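Monedley Community Board > Media and Press > Local papers

Thread: Is the Monedley Ledger worth paying for again?
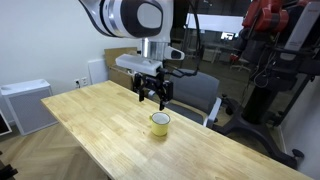

How much of the Ledger is still written in town?
Most of the front section and all of the council coverage. The back half is wire copy and syndicated columns, and it has a label under the headline if you look for it.

papertrail_reader
Starting this because the old thread got locked and I have been bursting to talk about it. I dropped my subscription years ago when the Ledger turned into national outrage with a coupon page. Then in September I picked one up at the gas station and there was a full page on the Heteck sewer contract, with the numbers, and the reporter had sat through the whole meeting! I read it standing by the pumps. I signed up that night and I've been a pest about it ever since. Has anyone else gone back?

kettle_and_toast
Went back in the spring and I love it. The school board column alone is worth it to me. You find out what got voted on and who voted which way, and then it stops. No little lecture at the end telling me how to feel.

Dunmore4
I'll be the grump. It's the same paper with a nicer font. Look at the editorial page for one week and tell me they don't have a side. The Heteck story ran AFTER the contract was signed. Where were they when it could have made a difference?

papertrail_reader
Fair hit on the timing, and I wrote to them about it. But the editorial page has always had a side, that's what it's for. I'm talking about the news pages. I can disagree with every editorial they print and still want to know what the sewer costs.

Dunmore4
And who picks which news goes on the news pages? The same people who write the editorials. It's a town paper, they share a coffee pot.

northfork_nell
Dunmore, that's a real question but you could ask it about any paper ever printed. What I do is keep the Ledger next to the meeting minutes, which are on the town site (under Documents, then Clerk, then scroll forever). I've done it for the last 2 budget hearings. Both times the story matched the minutes, and both times the story was a lot easier to read. They did leave out the bit on the library roof, which bugged me, as I care about that roof more than anyone should.

kettle_and_toast
The library roof people are my people!!

bluegate
Does anybody know who owns it now? I heard Karppinen bought it, then I heard they only bought the printing plant.

northfork_nell
Karppinen has the printing plant and the building. The paper itself is still the local partnership. It says so in the small type on the second page, next to the letters address.

Dunmore4
So the landlord also runs the presses. Great. Totally independent.

papertrail_reader
I'd like to see them say more about that too, I really would. A plain box once a year: who owns what, who lends us money, who our biggest advertisers are. I'd read every word of it.

bluegate
That would get me to subscribe, no joke. I don't mind a paper with opinions. I mind guessing where they come from.

old_fekard_road
Let me put in a word for the way things were out here before the Ledger started sending someone. I live up in Fekard. For a long stretch our whole news supply was one Facebook group with 3,544 members, which is more people than live here. Every week it was a new panic. They were closing the clinic, they were selling the park, somebody's cousin saw a memo. The clinic is still open, I had a tooth looked at there last month. When the Ledger finally ran a dull little story saying the clinic lease was renewed, with the page of the lease printed next to it, the whole thing died down in an afternoon. I cut it out and it's on my fridge. I will take dull all day long.

kettle_and_toast
Dull is underrated! Give me a boring headline with a document under it.

Dunmore4
I'll give you the clinic story. That one was good work. I still say they go soft on the county. There were 470 written comments on the bypass and they quoted four, and three of the four were in favor. I read the comments. They were not running three to one in favor.

northfork_nell
I didn't know that, and I'd call it bad. Did you write in?

Dunmore4
I did. They ran the letter. They trimmed it.

papertrail_reader
They ran it, though! A letter saying they botched their own story, in their own pages. I remember it, it was a good letter, I didn't know that was you. Did they take out anything that mattered?

Dunmore4
They took out a sentence comparing the editor to a weathervane. I can see why. The part on the comments stayed in.

bluegate
Print the weathervane line here so it isn't lost to history.

Dunmore4
No, I may want to use it again.

old_fekard_road
On price, for anyone still deciding: I pay 70 a year for the mailed paper and the website comes with it. The mailed one gets to Fekard a day late. If you want it the same morning you have to do the website, and the website logs me out every time I blink.

kettle_and_toast
Same with the logging out. Use the link at the bottom of the morning email, it lets you straight in. The email lands before 7 a.m. and has the council agenda in it on meeting days, which I like more than the paper itself some weeks.

bluegate
Didn't know there was an email. Is it free?

kettle_and_toast
The email is free, you only hit the wall when you click through to the long stories. Try it for a month and see if you miss it when it doesn't come.

papertrail_reader
Do that, bluegate, and come back and tell us, good or bad. Dunmore, I'm going to send them the ownership box idea this week. Want to sign it with me?

Dunmore4
Send me the draft first. I'll sign if it asks about the printing plant by name.

papertrail_reader
It will. Check your messages tonight.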